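3.2 Scheduling and recovery data

Match records were taken from the two clubs that played a full season in the Skaltska division, Gider and Gruder. Both clubs are semi-professional. Most of their players hold daytime jobs, train in the evening, and travel to away matches by coach on the day of play. A record was entered for each outfield player in each league match in which he completed at least the first half. After removal of records with missing positional data, 321 player-match records remained. Goalkeepers were left out because their running load is not comparable with that of the other positions.

The main predictor was the interval between the end of one match and the kickoff of the next, measured in hours and then grouped into short, medium and long. A short interval was one in which a midweek match, normally played on Tuesday, followed a weekend match. Cup and friendly matches counted toward the interval but were not themselves analyzed. Where a player had appeared only as a late substitute in the earlier match, the interval was still counted from that match, and minutes played were entered as a covariate.

High-speed running distance was the first outcome. Units were worn between the shoulder blades and sampled at 5 Hz, a rate that is adequate for total distance but less so for short accelerations, and we do not report acceleration counts for this reason. Distances were summed within each half. A threshold of 500 m per match was used to separate high-load from low-load performances in the secondary analysis. The threshold was fixed before the data were opened and was the same for all positions. A position-specific threshold was considered, but the number of full backs in the sample was too small to set one with any confidence.

The second outcome was self-rated recovery, collected with the El-Sayed recovery form on the morning of each match. The form has seven items covering muscle soreness, sleep, appetite and readiness to play. Players filled it in on their own phones before reporting to the ground. Forms returned after the team talk were discarded, as players who had been told they would not start gave consistently different answers on the readiness item. Salma Erraji and Ghizlane Ragab coded the free-text comments separately and settled disagreements by discussion. Comments that named an injury were passed to the club physiotherapist and were not coded further.

Home routine was treated as a background variable. Players reported at the start of the season whether they lived alone, with family or with teammates, and whether the evening meal after a match was cooked at home, bought on the way back or skipped. Meals eaten on the team coach were placed in the second category. No attempt was made to estimate energy or carbohydrate intake, and the variable enters the models only as a three-level factor.
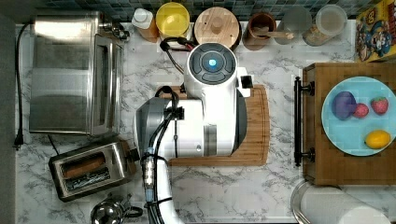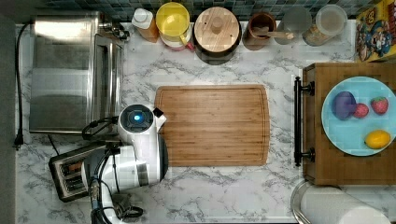
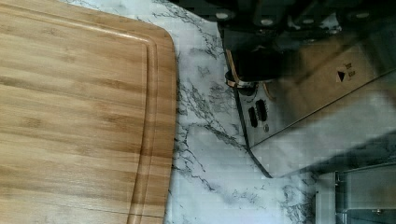 Figure 2. Domestic kitchen setting. First and second panels: countertop with toaster oven and tile backsplash. Third panel: bamboo cutting board.

Both outcomes were modeled with mixed regression, with player and match as crossed random effects. Fixed effects were interval group, venue, position, minutes played in the previous match and the home routine factor. Club was entered as a fixed effect, there being only two. Confidence intervals were obtained from 1000 bootstrap resamples drawn at the level of the player, so that all records from one player entered or left a resample together. Models were fitted first to the full set and then again without the matches played in February, when several Gruder fixtures were moved at short notice and the usual training pattern was lost. Red cards presented a further difficulty. A team that loses a player early tends to defend deeper and to cover less ground at high speed, whatever the rest interval. Matches with a dismissal in the first half were therefore flagged, and estimates with and without them are given side by side in Section 4.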